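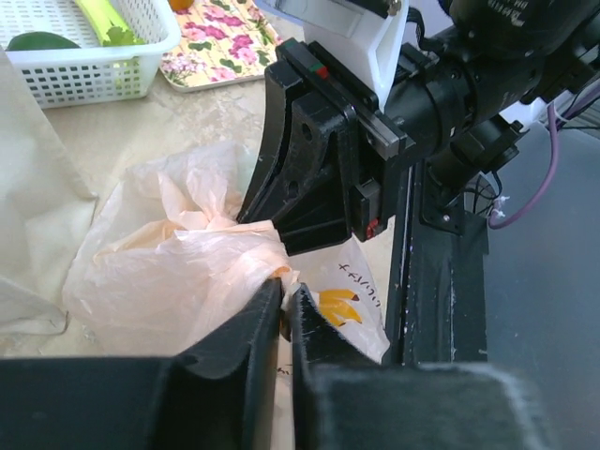

Pink one and a white one, mid-knot.

BAGS, BAGS, BAGS. Quick one this month as the print slot is at 4 and I still have the raffle list to type up.

The bag drawer. You know the one. Under the sink, or behind the door, or stuffed in another bag hanging off the boiler. We asked in April for your spare carrier bags for the Poron Street swap shelf and you brought them. 3288 at the last weigh-in (worked out by weight, so don't write in). Thank you, thank you, now please stop for a bit.

What we do need is for them to come in tied. Flat ones slide off the shelf, loose ones blow down the corridor every time somebody opens the yard door. Knotted ones stay put and the Bennani shop downstairs will take the extras for their veg boxes.

So, the knot. Several of you asked after last month's item, which was frankly a muddle, my fault, two steps got swapped over.

Squash the air out first. Lay the bag on a table and press from the bottom up. Gather the top in one hand. Twist it, three or four turns, until you have a sort of rope. Loop the rope round on itself and poke the end through. Pull, but gently! The thin ones split if you yank, and a split bag goes in the soft plastics box by the stairs. 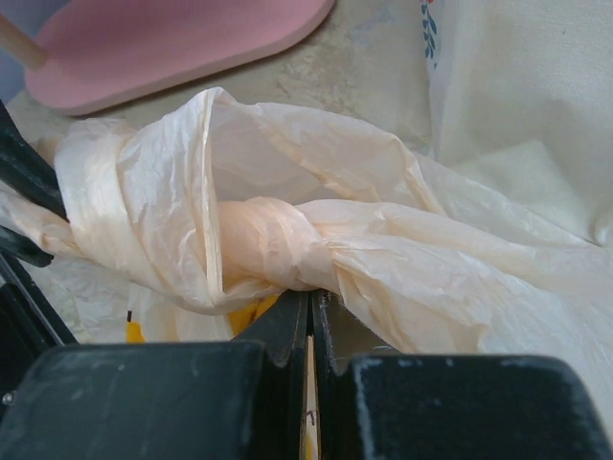
The twist, close up. Leave a bit of loop so it can be undone.

Don't pull it down to a hard little pea. Whoever gets it next has to open it again and fingernails are not what they were. I did 13 on the bus to Boler and could only undo half of them at the other end.

If there is something in the bag, same knot but higher up. Leave slack above the contents or the neck tears. Heavy things want a proper shopper anyway. Jars especially. We had a chutney incident, hall floor, still a bit sticky by the piano.

Which bags? Thin carriers yes. Produce bags yes, as long as they are clean and dry. Bin liners, no, we've roughly a lifetime's supply. Nothing that's had raw meat or fish in it, please, this should not need saying but it does. Compostable ones in the seperate tub, they go brittle if they sit too long and then you get flakes over everything.

Printed or plain, doesn't matter, though the jolly ones do go first. Children pick them for their swimming things.
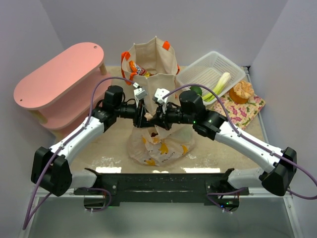 Bananas! Plus a canvas tote with orange handles.

Totes next. The canvas kind, with handles, that everybody owns nine of. We've a rail for these now, in the passage opposite the Tratia noticeboard, 116 hooks in all. Wash them first. Check the bottom corners for crumbs and old receipts, turn them inside out if they'll go. Long handles to the left of the rail, short to the right, it's the only way to fit them without tangling.

Torn handle? Still bring it. The mending table is up and running again, mornings only, and a handle is ten minutes' work if the stitching has gone and the cloth hasn't. Strong thread wanted too, any colour. And a thimble, ours has walked.

Shelf is open whenever the hall is. Take what you want, you don't have to leave anything in return. Jam jar lids and egg boxs go on the bottom shelf as before, not in with the bags.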